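Nosero publishes first results of Jostdale groundwater survey

13 Jan 2021

Nosero, the environmental research institute, has today published the first results of Sirko, its survey of naturally occurring minerals in the private wells, springs and boreholes of Jostdale. The survey found that most of the supplies tested met the drinking water limits for every substance measured. Sixty of them contained more manganese or arsenic than the limits allow, and the households concerned have already been told by letter and by telephone.

Invitations were sent to 1000 properties in the valley that are not connected to the public mains. Samples were received from 916 of them, a higher response than the institute had planned for, and the laboratory timetable was extended to the end of November as a result.

Minerals from rock

Arsenic, manganese, iron and fluoride are all found in nature. Rain soaks into the ground, moves slowly through cracks and pores in the rock, and dissolves small amounts of whatever it meets. How much it picks up depends on the kind of rock, on how long the water stays there and on how much oxygen it contains. Two wells on the same lane can give quite different results if one draws from gravel near the river and the other from the shale beneath.

Jostdale was chosen for the survey on account of its mixed geology. The upper valley is mostly sandstone, with thin soils and many springs. Lower down, a band of dark shale crosses the valley floor and is covered in places by peat and river gravel. Water that has spent a long time in the shale contains little oxygen, and under those conditions manganese and arsenic pass more readily from the rock into the water.

The results follow this pattern closely. Almost all of the supplies above the limits lie on or just below the shale band, and most are boreholes. The deepest of these goes down around 85 metres. Shallow springs in the upper valley gave low readings throughout, although many were found to be slightly acidic. Acidic water can take up copper and lead from old pipes, and the institute will look at this separately.

How the samples were taken

Each household received a sampling pack with printed instructions. Two samples were requested from the kitchen tap: one taken first thing in the morning, before any other water had been drawn, and one after the tap had run for five minutes. The first shows what may have come from the pipes inside the house. The second gives a better picture of the water in the ground.

Householders were also asked to fill in a short form giving the type of supply, its depth if known, the age of the pipework and any treatment already fitted. Where a filter or softener was in use, a further sample was taken from a point before it.

The analysis was carried out by Kokoson, the laboratory partner in the project. Any sample that came back above a limit was tested a second time, and a member of the survey team then visited the property to collect a fresh sample. Only results confirmed in this way are counted as being above the limit in the published report.

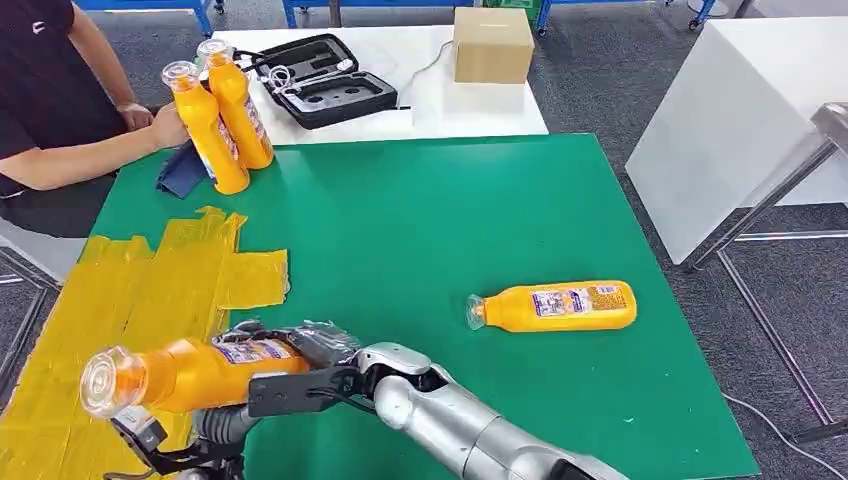
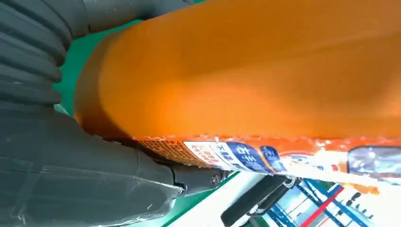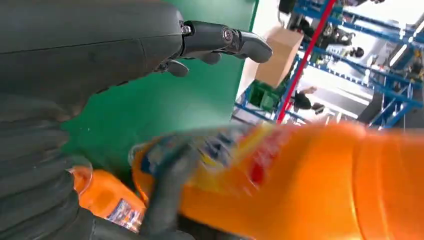 From top: two yellow bottles on a green work surface; orange packaging with a printed label; part of a robotic hand.

What the results mean for households

Manganese is needed by the body in small amounts and is present in many foods. High levels in drinking water are a concern mainly for bottle-fed babies, and households with an infant under one year have been advised to use mains or bottled water for making up feeds until their supply has been treated. Manganese can also leave black or brown marks on sinks and laundry, but clear water may still contain it.

Arsenic in water has no colour, taste or smell. The risk comes from drinking it over many years, and households above the limit for arsenic have been advised to stop using the supply for drinking and cooking. The water may still be used for washing, for flushing toilets and for watering lawns. Boiling does not remove arsenic or manganese.

Both can be reduced with treatment equipment. The right choice depends on the chemistry of the individual supply – in particular its iron content and acidity – and the letters sent to households set out the figures a supplier of equipment will need. Nosero does not sell or recommend any make of equipment and will not visit homes without an appointment. Residents who receive an unexpected call from anyone claiming to represent the survey are asked to contact the institute before letting the caller in.

Commenting on the findings, Nosero said: "Most people in Jostdale who rely on a private supply can be reassured by these results. Where levels are raised, the cause is the rock itself, and there are well-tried ways of dealing with it. We are grateful to the households who took part and would encourage those who have not yet had their water tested to do so."

Further work

The second stage of Sirko will follow a smaller group of supplies through a full year. Groundwater levels in the valley rise and fall by several metres between winter and late summer, and little is known at present about how far mineral levels change with them. Sampling will be carried out every month at springs, shallow wells and boreholes on each of the main rock types.

The institute will also prepare a map showing where raised levels are more likely. It will be drawn in broad zones so that no single property can be identified, and is intended for use by residents, builders and well drillers. The map cannot take the place of a test, and owners planning a new borehole should have the water analysed before it is brought into use.

Individual results are confidential and have been sent only to the householder. Tenants may ask for a copy of the result for their home.

Notes to editors

Sirko is a survey of minerals in private water supplies in Jostdale. It is led by Nosero, with laboratory analysis by Kokoson.

The survey did not test for bacteria, nitrate or pesticides. A result within the limits for minerals should not be read as a full check on the safety of a supply.

The report and a summary for householders are available free of charge from the Nosero press office, which can also arrange interviews with members of the survey team.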